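Urkell Bin-Picking Cell: Set-Up Guide
Section 3. Planning and Budgeting the Cell
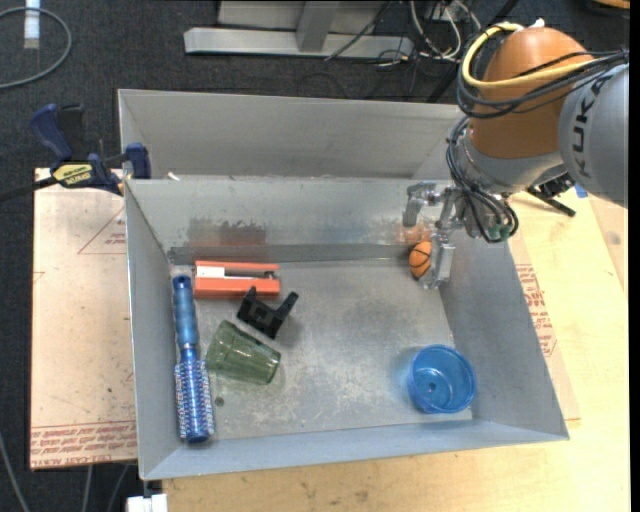
Figure 3-1. Metal bin with mixed objects, bar clamp at rear left corner, arm entering over the right wall.

3.1 Scope

This section covers the equipment to be priced and ordered before installation begins. Complete it before Section 4 (Mounting the Arm). Part numbers are listed in Appendix B.

The Urkell kit contains the control software, the tool adapter plate and the calibration target. The arm, arm controller, gripper, bins and table are purchased separately.

3.2 Before requesting quotes

1. Measure the table top and the clear floor on all four sides. Record both on Worksheet 3-A.

2. Select the bin. Open-top sheet metal with sloping walls is the supported type. Enter the inside floor dimensions and wall height on the worksheet.

3. List the objects the cell is to handle. Include at least one of each of the following: a round object, a clear or translucent object, an object with a hollow opening, and an object with an irregular outline. A small ball, a plastic cup, a tumbler and a hairbrush make an adequate starting set.

4. Weigh the heaviest object. Add the weight of the gripper, adapter plate and tool cables. The total is the working payload.

5. Check the working payload against the arm supplier's load diagram at full reach. Do not use the headline payload from the sales sheet.

NOTE: Bare metal walls reflect brightly colored objects. If the vision package is ordered, request a test on the actual bin material before accepting the quote.

3.3 Reach and clearance

1. Mark the four corners of the bin on the table.

2. Confirm that the gripper can reach each corner with the wrist clear of the rim. The corner nearest the arm is usually the limiting case, as the finger must point almost straight down along the wall.

3. Add the width of any bracket or sensor mount fixed to the wrist. Brackets on the underside are the first parts to strike the rim.

4. Allow slack in the tool cables for full wrist rotation. Order the next longer cable set if the calculated length falls within 54 mm of the set's rated length.

CAUTION: Cable loops at the wrist can catch on clamp handles. Locate clamps on the side of the bin away from the arm.

3.4 Securing the bin

Budget for two bar clamps per bin. A bin that moves after calibration must be recalibrated, and the labor for one recalibration exceeds the price of the clamps.

Sheet material used to level or pad the bin should be bought with its protective paper on. Leave the paper in place until the layout is final.

3.5 Budget worksheet

Enter local prices. Where no quote has been received, use the planning allowances below, in U.S. dollars.

Gripper spares (fingers, tips, fasteners): 1,625
Table, clamps, sheet material and bins: 2,000
Arm and controller: by quote
Gripper: by quote
Guarding and emergency stop circuit: by quote, after risk assessment
Tool cables and cable supports: by quote
Test objects: local purchase

The spares allowance covers the first year of single-shift use. For two shifts, double it. Finger tips that touch the bin floor on most picks wear faster than any other item in the cell.

WARNING: Do not defer the guarding line to a later budget period. The arm must not be powered until guarding and the emergency stop circuit have been installed and checked.

3.6 Order of purchase

1. Order the arm and controller first.

2. Order the gripper once the flange pattern is confirmed in writing by the arm supplier.

3. Order the bins and table together. Set both up and repeat the measurements in 3.2 before cutting any sheet material.

4. Order tool cables last, after the checks in 3.3.

5. Keep 7 percent of the total unassigned until acceptance.

NOTE: Tremar adapter plates from before revision C do not fit the current gripper flange. Check the stamp on the plate edge.

3.7 Approval

Send the completed worksheet to Chrysanthi Vlachopoulos, Applications, for a reach and payload check. Questions on spares go to Fulgencio Pacheco. Orders placed before the check is returned are not covered by the fit guarantee in Section 1.

Section 3 revised 11/21/24. Replaces the May issue.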